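Swapping the CPU in an old Dell tower: do I have to strip the whole case?
Posted by sadumov_attic, January 2026

I inherited a Dell tower when the office closed, and a Xeon chip came in the mail for it. Picture me with a screwdriver and misplaced confidence. The side panel is off, the case is on its side, and I can see the socket with its metal bracket. There's also a graphics card running across the board and a hard drive on blue rails, and I'd like to leave both where they are, mostly out of laziness. A shop called Clukar wants $299 to do it, more than I'd get for the whole computer. Is there room to work with everything in place?

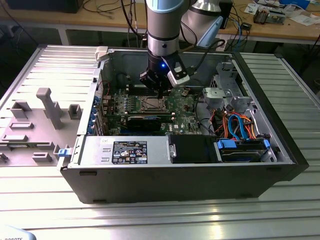
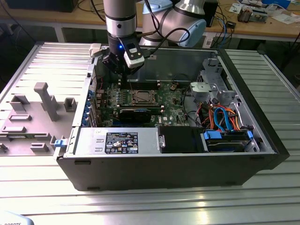
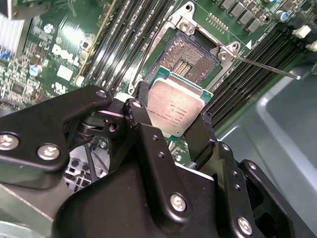 My other worry is the pins. I once bent a fork getting it out of a drawer, so you can see my concern.

Clukar_Survivor
Leave the card alone unless your knuckles keep hitting it. Unplug the power cord first and hold the power button for 5 seconds. Lift the lever, open the bracket, and look for the small triangle on the corner of the chip. It goes with the mark at the socket, but check your service manual for which corner, as boards have more than one triangle printed on them. Hold the chip by its edges and lower it straight down. No sliding, no nudging, no "it'll settle." If it doesn't sit flat, lift it back out and look again. Then close the bracket and push the lever down, which takes more force than seems decent. Clean the old paste off the heat sink and put on fresh.

Also check that your exact model supports that exact Xeon, and update the BIOS with the OLD chip still in. I did these 2 steps in the wrong order in December and got to do the job twice.

hivness
just buy a new computer

Šimko Basement Repairs
Agree with the first reply. Second one is how I get my inventory.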